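Stutari clinic supplies log - README
6th August, posted by Attila Jakab

What you have downloaded is the supply log of the Stutari outreach clinic, typed up from paper. It covers one mission, the one in April, and it lists everything that went over the counter: dressings, reading glasses, rehydration salts, and a quantity of cough syrup I would rather not discuss.

There are 818 rows, one per item handed out. Of these, 87 have no patient age, mostly from the morning the intake forms went to Plokar in the wrong van. I left the field blank. A previous version filled the gaps with the average, which gave us a toddler with bifocals.

Columns

- visit_id: a number, unique if you are lucky
- site: Szénási or Plokar
- item: what was handed over, in the words of whoever handed it over
- qty: units, where a unit is a box, a strip or a pair
- age: in years, see above
- note: free text, some of it about lunch
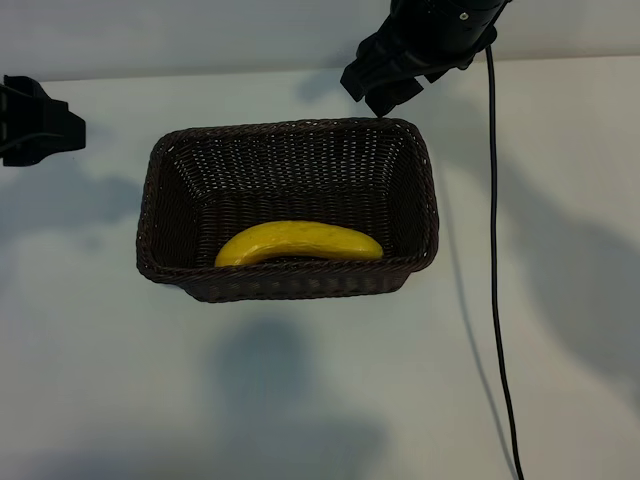 The item column needs the most patience. We had four people writing and at least five spellings of paracetamol, one of them phonetic. I merged the obvious ones and kept the originals in item_raw. Food is in there too, as the diabetes table gave out snacks, and a snack could be logged as "fruit", "banana", "yellow one" or, at Plokar, "basket". If you want a single banana in a woven basket, like the one on the white table, to come out as one piece of fruit, use item_clean. With item_raw you will get a basket, and possibly a second basket.

Sites

Szénási is the school gym and has 280 rows. The rest are from Plokar, where we had the church hall, a better kettle and much worse handwriting. Please don't compare the two as if they were wards in the same hospital. Szénási saw mainly older people with sore knees, and Plokar saw everybody's children.

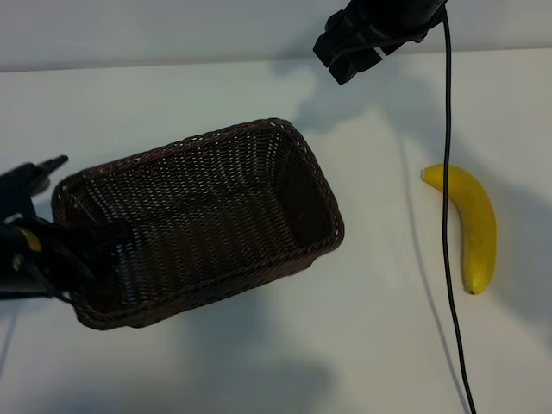
Woven basket, empty, on a white tabletop.

Known problems

Blood pressure readings are not included. They were stored in Prodex, and Prodex exports them as dates. I have asked about this. In the meantime, anyone who wants to know which patients had a pressure of the twelfth of August is welcome to write to me.

Over 30 notes were removed because they named somebody, or described them so well that they might as well have. Names of staff went too, including mine, though the complaints about the kettle are plainly me.

Use

Free for teaching, planning and arguing with donors. Don't try to work out who anyone is. If you find a mistake, send the visit_id and what you think it should say - "row looks odd" covers most of the file.

Comments

marta_k: Is qty for glasses counted in pairs or in lenses? I have a patient with two.
Attila Jakab: Pairs. So that is either a spare or a generous afternoon.

fieldnurse2: The phonetic one was mine and I stand by it.

tobin: Opened it in a spreadsheet and visit_id lost its leading zeros. Worth a line in the README?
Attila Jakab: Import it as text. I'll add the line when I've stopped sulking.

Recent items

- Packing list for a two-site clinic
- Stutari intake form, new version, larger boxes
- Getting from Szénási to Plokar in the right van
- Prodex export: what we have tried so far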